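Bodach two-arm folding bench: a buyer's review
Saturday, September 26, 2026

We run a small garment rental and repair business in Clinetcombe and spent most of this year deciding whether to put money into a folding bench. The Bodach went on the shortlist in March with a unit from Sotik. We took the Bodach on a paid trial of 18 weeks, and this review is mostly for people who have to write the budget request.

The bench comes as a white enclosure with two arms mounted at the front. You supply the power and the floor space. Clothes go in by the basket, and the arms take one item at a time, spread it on the work surface and fold it. 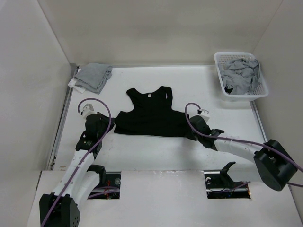
The trial fee was £2,208, which included delivery and one training visit. It did not include spare finger pads, at £85 a pair, or the Xia software licence after the first month. Ask for both in writing. We missed the licence in the first quote and had to go back for more money.

Plan for staff time as well. We set aside 50 hours for setup and supervision and used all of it by the middle of the trial. T-shirts and vests were the easy part. Anything with long sleeves needed more attention, and we stopped giving it lined jackets.

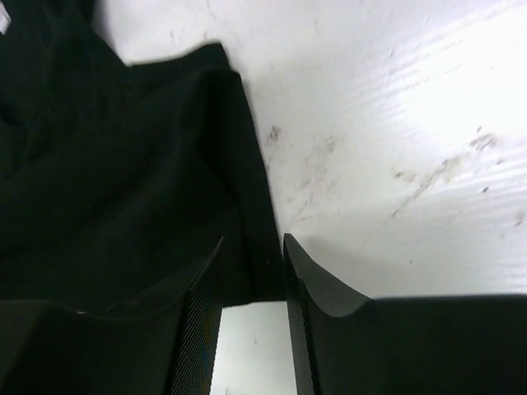
Cleaning was missing from our budget altogether. The supplier's maintenance sheet covers the arms and says very little about the surface they work on. Ours picked up brownish smudges and small specks, which show up plainly on white next to a black garment. We now allow ten minutes a shift for wiping down, and I would put that in the costing from the start. I would also ask for a darker top if you handle mostly pale stock.

Noise was acceptable. Support answered emails within a day, though phone cover stops at four.

We have asked for a price on a one-year lease and will not buy outright. The Sotik was cheaper to run on paper, but the quote left out installation and we couldn't get a trial. Three and a half stars out of five.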